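Skendier Bench
Teleoperation-free grasp logging, replay and policy training for hand-held grippers

Product page | Version notes | Downloads | Support

Skendier Bench is the software half of a job most people assume is all hardware. You wave a gripper about, it records where it has been and how far its fingers were open, and at some point a robot is expected to do the same thing without you. Bench handles everything between those two events, including the bit where it doesn't work and you want to know why.

It is made by Caltbridge and runs on an ordinary Linux desktop. A graphics card helps. A sense of proportion also helps, but we can't bundle one.

What's in the box (there is no box)

Recorder. Takes video and finger width from one or two hand-held grippers and lines them up on a single clock. If the clocks drift apart, Recorder says so in red before you have done 200 takes.

Tracker. Works out the path of the gripper from its own camera. It likes a busy background. Patterned cloth, clutter and printed cartons are all excellent. A bare white worktop is its idea of a sensory deprivation tank, and it will sulk accordingly.

Sorter. Goes through finished takes and flags the ones with lost tracking, fingers that never closed, or a suspiciously long pause in the middle. You may overrule it. It keeps a list of the times you did.

Trainer. Turns sorted takes into a policy using the Vasiliauskas planner, which checks each predicted path against your arm's joint limits. Paths the arm can't manage are shown in orange, with the offending joint named and shamed.

Replay. Steps through any take next to what the trained policy would have done at the same instant. Bring a hot drink.

Does it cope with homes?

Better than it copes with laboratories. Small crinkly things such as wrapped sweets and snack packets are hard, as shiny film looks different from every angle, and see-through wrappers are worse. Version 4 has a separate setting for them, called Shiny, after a naming meeting that overran. With Shiny switched on, Tracker stops trusting highlights as landmarks and training takes longer. Leave it off for mugs.

Trays and bins can be marked once at the start of a session, and the mark carries over to later takes as long as you don't move the thing. If you move the thing, mark it again.

What you need

Ubuntu 18.04 or 20.04
500 GB of free disk space, and a plan for when that runs out
One or two supported grippers (the Dasberg mount needs its own calibration file)
A robot arm, eventually

Licences

Single desk: one machine, both grippers, a year of updates.
Lab: up to 40 machines on one key.
Teaching: same as Lab, with Replay unlocked for students and Trainer locked until somebody has read the manual.

Known faults

Recorder forgets the chosen folder if its name contains a full stop. Sorter's progress bar goes to 97 per cent and has a think. Both are due to be fixed in the next release, as they were in April.

Page last updated May 31, 2021

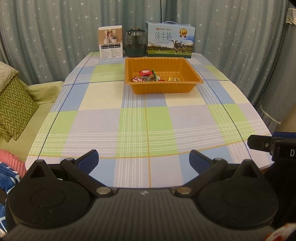 Comment from marrowfat: Can Sorter's pause limit be set per task? Mine flags every take where I stop to choose which sweet to go for, and I'd like to keep those. I've overruled it so many times that the list now has its own scroll bar.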